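Teaching picks by hand vs by remote – bin keeps winning

Forum index > Arms and grippers > Teaching and demonstration

ykowalczyk
Posts: 236

I'm trying to settle on one way of recording demonstrations for bin picking and I would like opinions from people who have done both.

Setup is a KUKA arm with a two-finger gripper over a sheet-metal bin. The task is plain: pick any object, lift it clear, carry it out. I have been recording two kinds of demos. In the first I put the arm in hand guiding and move it myself, with a foot switch for the gripper. In the second I stand back and drive it with a Wukley handheld controller while looking at the bin directly, no screen.

Hand guiding gives me nicer approaches. Remote gives me more demos per session and I don't get tired. The trouble with remote is the last inch or so above the floor of the bin. I slow down, I hover, I correct, and all of that ends up in the data. The policy then hovers too. 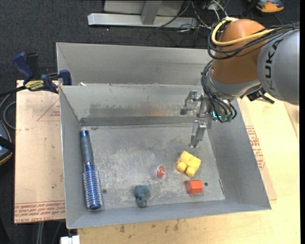 The bin with the gripper open over it. Brush, teal figure, yellow block, red-orange prism and the small round one with the red center.

The brush is the worst of them. Lying along the left wall, it leaves me one sensible way to close on it, and when I come in by remote I tend to get the wrist angle wrong and have to back out. Small stuff in the open is fine either way.

So: stick with one method, or mix them?

– Yolanda Kowalczyk

------

dead_reckoner
Posts: 589

Mix them, but don't mix them blindly. Tag every demo with how it was recorded. We didn't, and when we wanted to compare later we had to guess from the velocity traces.

On the hovering, trim it. Anything where the tool moves less than a set threshold for more than half a second gets cut down. Our policy stopped stalling after that.

------

torquelimit
Posts: 456

I would not trim. If the operator stops to look before closing, that pause carries information, and cutting it makes the arm jump from one pose to another. I'd fix the operator instead. Practice runs without recording, then record. If a demo has more than two corrections in it, throw it out.

Also, hand guiding has a problem people skip over. You are standing next to the arm with your hands on it. If you have a camera on the bin, you are in the picture during training and gone at run time. That cost us weeks.

------

ykowalczyk
Posts: 236

My camera is fixed at the side and yes, my forearm shows up in the hand guided ones. I had been getting around it by replaying the recorded joint path with nobody near the arm and saving the camera images from the replay. It works if the object is where it was at the start, so I have to put it back by hand. Slow.

------

dead_reckoner
Posts: 589

Replay is the right way to do it. Mark the object position before you start, or take a still and overlay it live when you reset. Slow the first time, quick after that.

torquelimit, I don't agree about throwing demos out. If you only keep the clean ones the arm never sees what to do from a bad wrist angle. Then it gets into one and sits there.

------

torquelimit
Posts: 456

Recovery demos are fine if you record them on purpose. Start the arm in a bad pose and show it the way out. Leaving in every fumble is a different thing.

------

m_boateng_lab
Posts: 5

New here. For objects against a wall, we push them away from the wall first with one finger and then grasp. We show both as one demo. Remote was better for the push, as it is hard to push gently when you are hand guiding a heavy arm.

------

ykowalczyk
Posts: 236

I hadn't thought of the push. With the brush I'd want to push near the handle, otherwise it could just swing around.

Does anyone turn down the speed scaling on the controller near the floor? The Wukley lets me set it by height.

------

dead_reckoner
Posts: 589

Yes, one third speed under a set height. Helps a lot with overshoot. Keep the change gradual or you will feel a step in the stick.

------

torquelimit
Posts: 456

Same here, and set a hard floor limit as well. Fingertips into sheet metal is an expensive noise.

------

ykowalczyk
Posts: 236

OK. Plan for Thursday: speed scaling on, tags on every demo, hand guided with replay for the brush, remote for everything else. I'll record a separate recovery set the way torquelimit describes and train with and without it. I'm leaving the pauses in for the first run and trimming a copy, so both versions get tested on the same bin.

Will post the pick rates in this thread.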